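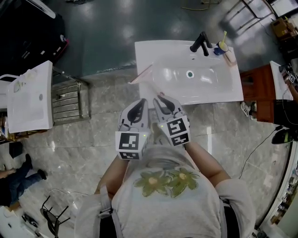 Eye Camp in Stornport: An Interview With the Mission Coordinator

20 December 2022

The Hettiarachchi Foundation sent its cataract team to the coastal town of Stornport in August. It was the foundation's first visit to the district, which has no resident eye surgeon. The coordinator, a nurse who has worked on the foundation's trips since it began sending teams abroad, spoke with us at the foundation's office after the follow-up reports had come in.

She said the planning started with a letter from the district hospital. The hospital had one operating room with a working microscope mount and no microscope.

"They were very clear about what they had and what they didn't have," she said. "That saves a lot of trouble. We have gone to places where we were told there was a sterilizer, and there was one, but it hadn't run in years."

The team brought two portable microscopes, its own lens implants, and enough drapes and gloves for the whole stay. The supplies were packed at the Lornico warehouse and went by sea to Rasport, then by truck up the coast. One pallet was held at customs for three days over a missing signature on the drug list. It held the eye drops used to widen the pupil before surgery, so the first day of operations was given over to screening.

"We would have screened that day anyway, only not for so long," she said. "People had come in from the villages and were sitting outside on the steps before it was light. We moved them into the dining hall, where there were fans."

Screening was done by two optometrists and a group of local nursing students. Patients had their vision checked with a chart, then their eye pressure and blood sugar. Anyone with high sugar was sent to the hospital's own clinic and asked to come back later in the week. The coordinator said this upset some families who had traveled a long way.

"A man had brought his mother on a bus for 33 miles, and we told him her sugar was too high to operate. He was angry, and I understood it. The hospital found them a bed, and she had her surgery on the last morning."

The surgeons worked with two tables side by side. While one patient was being operated on, the next was prepared at the other table. On a full day they finished 20 eyes. Most patients had one eye done, usually the worse one, and went home the next day after the patch came off.

Asked what the patches coming off was like, she said it was quieter than people expect. "Some of them cry. Most of them look at their hands, or they look at whoever came with them. One woman asked why the wall was dirty. She was right, it was."

Power was the main difficulty. The hospital generator carried the operating room but could not also carry the air conditioner and the sterilizer. The staff ran the sterilizer at night, and a hospital electrician stayed with it until the last load was out. She said the team will bring a second sterilizer next time, a small tabletop model that draws less current.

The foundation also left one of the microscopes behind. A general surgeon at the hospital has started training in cataract surgery at the teaching hospital in Rasport and is expected to finish the course next year. Until then the microscope is being used for examinations and for removing foreign bodies, which are common among the boatyard workers.

"I would like them not to need us for the simple cases," she said. "There will always be a few hard ones that we can help with."

Follow-up was handled by the nursing students, who saw patients at one week and again at one month. Two patients had swelling that needed longer treatment with drops. Several others came back for reading glasses, and the foundation had not brought enough in the stronger powers. More have since been shipped.

A return visit is planned, with the dates depending on the hospital, which wants to repaint the operating room and replace the floor drain first. The coordinator has asked for the dining hall again for screening.

"And the fans," she said.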